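Search this forum Go Advanced search

Long fingers or short fingers for work inside a PC case?
Print this topic | E-mail to a friend

tinbench wrote:
Hello all. I compare two finger sets on our arm, the Skirar long ones and the Medve short ones. The job is an old desktop tower lying on its side, with printed holders next to it for the parts.

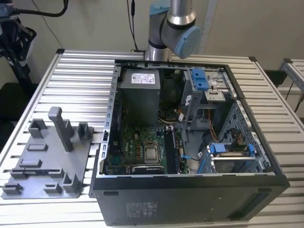
Tower and fixture plate on the slotted table.

With the Medve set I got 21 good grasps from 30. With Skirar I got 34 from 59, but these tries were deeper in the case.

dropbear_cnc wrote:
You can't compare those. Different depth, different test. And how do you get the wrist past the power supply?

tinbench wrote:
It is a fair point, I will repeat with equal depth.
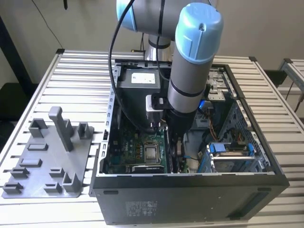

For the wrist, I approach from the drive bay side and turn only at the end. It is slower, but the cable has more freedom.

lathe_and_see wrote:
I disagree about slower. Let the Worken controller plan it, and check your tool length first.

tinbench wrote:
I check it at the rim of the case before each run.
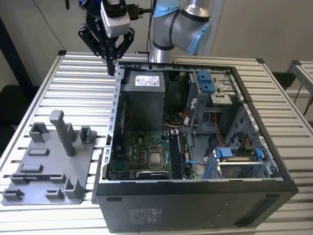 Long finger above the rear edge of the case.

dropbear_cnc wrote:
And the camera? Mine is useless below the rim.

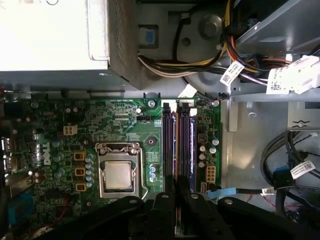 tinbench wrote:
Wrist cameras are for me the harder choice. The Stuvero has good colour, but the fingers hide what you want to grasp. When they are over the memory modules, I still see the top ends of the slots, and I align on those clips.

Reader comments (2)

moosejaw_bob: Short fingers flex less. I would stay with them.

kelpie7: Please post the new numbers in June.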